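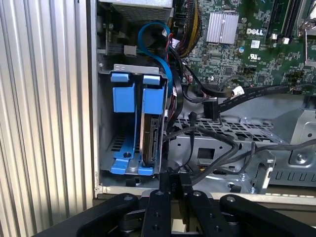

4 min read

Drive cage

A drive cage, also called a drive bay or hard drive bracket, is the part of a desktop computer case that holds one or more storage drives in place. It is usually made of folded sheet metal and is fixed to the chassis with rivets, screws, or a latch. In many office desktops the cage works together with plastic caddies, which grip the drive and let it be taken out by hand.

Construction

Most cages are open frames. The sides are cut away to save weight and to let air reach the drive, and the edges are folded over so that they do not cut fingers or cables. A cage for a 3.5-inch hard drive may stand the drive on its edge or lay it flat. Standing it on edge takes up less floor space in the case but leaves the connectors facing the side or the motherboard, so the cables have to be led around the cage.

The cage is often placed low in the case, with the power supply over it. The Dell desktop shown has this layout, with blue plastic clips on the cage and the motherboard to the right.

Caddies and clips

A caddy is a plastic carrier, often U-shaped, with short pins that fit the screw holes in the sides of the drive. The plastic is bent outward slightly, the drive is pushed in, and the pins spring into the holes. The loaded caddy then slides into the cage until its latches click. To remove it, both latches are squeezed or lifted and the caddy is pulled straight out.

Makers often use one bright color for parts the owner is expected to touch. Blue is common, and green and purple are also found. Metal parts, and plastic parts in black or gray, are generally meant to stay put during a simple drive change.

Some caddies have rubber rings around the pins to reduce vibration. These rings harden with age and can fall out when the drive is changed. A caddy without them still holds the drive but may let it hum against the metal.

Cables

A SATA drive has two connections, a narrow one for data and a wider one for power. The data cable runs to the motherboard and may be flat or rounded, in blue, black, red, or another color. The color does not affect speed. Right-angle connectors are used where a straight plug would press against a side panel or stick out into the space needed by another part.

Power comes from the supply on a bundle of thin wires. In the usual arrangement yellow carries 12 volts, red carries 5 volts, and black is ground. Some manufacturers use their own connectors on the motherboard side, and a replacement supply from another maker may not fit without an adapter.

Removing a drive

The computer is shut down and unplugged, and the power button is held for a few seconds. The case is laid on its side and the cover taken off. Both cables are then pulled from the drive by their plugs. If the plug has a metal spring clip, it must be pressed first. After this the caddy can be released.

A drive that will not slide out is most often held by a cable caught behind the cage. Some cases also have a single screw through the base rail that must be removed before the cage itself can be lifted.

Reuse and spare parts

Caddies are easily lost when old computers are stripped for parts. Replacements are sold by secondhand dealers and are usually listed by part number, which is molded into the plastic. In a stock count dated 16 March 2021, the Estbridge parts dealer Nusik listed 1058 loose caddies, of which 554 were blue. Lachlan Drummond, who compiled the count, noted that 30 had at least one broken pin.

Caddies that look alike are not always interchangeable. The pins may match the drive while the latches sit a few millimeters too high for the cage.

A smaller adapter frame is needed to fit a 2.5-inch solid-state drive into a 3.5-inch caddy. Such drives have no moving parts and are sometimes left on a strip of hook-and-loop tape instead, although the weight of the cables can pull them loose when the computer is moved.

2 comments
Shared 30 times

Related articles
Computer case
Heat sink
Motherboard mounting
Power supply unit
SATA cable
Tool-free fasteners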